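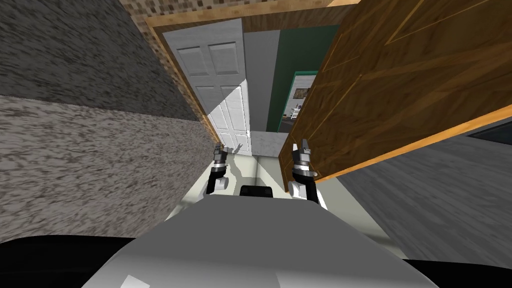
Doors are the worst of it, according to Nandini Amin, and she would sooner give a two-armed robot a sink full of dishes than a single round knob. A dish stays where it is. A door swings toward you, takes up the floor you were standing on and hides the thing you were going to look at next.

Amin sets up the door cell at Clisside, where a simulated two-armed robot is prepared for work in ordinary houses. The cell exists only in software, but it gets the same upkeep as a machine bolted to a floor. Somebody has to check the joints, the grippers and the sensors, and on most mornings that is Amin.

Her routine starts with the arms. She sends both to a parked pose, reads back the joint angles and compares them with the saved set. If a wrist is off by more than 2 degrees she reloads the arm model before doing anything else. Then she opens and closes each gripper 30 times with nothing in it. A finger that sticks usually means a contact setting was changed the day before and not put back. 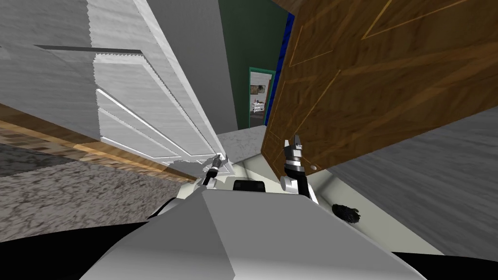 After that come the doors themselves. Each one has a hinge, a weight and an amount of friction, all kept in a plain text file. The values came from Pirnard, a small firm that measures household fittings, and Amin has changed many of them since May. The heavy doors were too easy to push. The light ones bounced off their stops and came back at the robot's wrists.

She keeps a paper notebook for this. An entry from early summer reads "hinge 23, too loose, drifts open by itself." The fix took most of an afternoon. The friction number was fine, but the door had been placed with its hinge slightly out of plumb, and gravity did the rest.

Lighting gets its own check. The house is loaded with the sun at different heights, and a strong shadow across a door can confuse the software that looks for panel edges. Ochoa, the vision package the cell runs on, lets her replay the same approach under each setting and see where the guesses part ways.
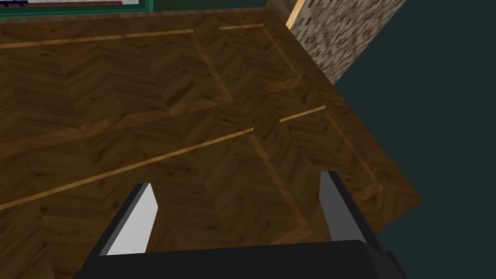 Gripper open, fingers pointed at the parquet-patterned wood.

Close work is where most of the repairs come from. When the fingers are near a surface, small errors in the hand's position matter more, and a patterned surface can throw off the depth estimate. Amin's answer is to recalibrate the hand view after every change to the gripper model, even a minor one. It takes 100 test poses and she lets it run over lunch.

The next job is a new set of lever handles, due from Kustitz. She has already made a blank page for them in the notebook. The old knobs will stay in the file, and both types will be run side by side until the numbers settle.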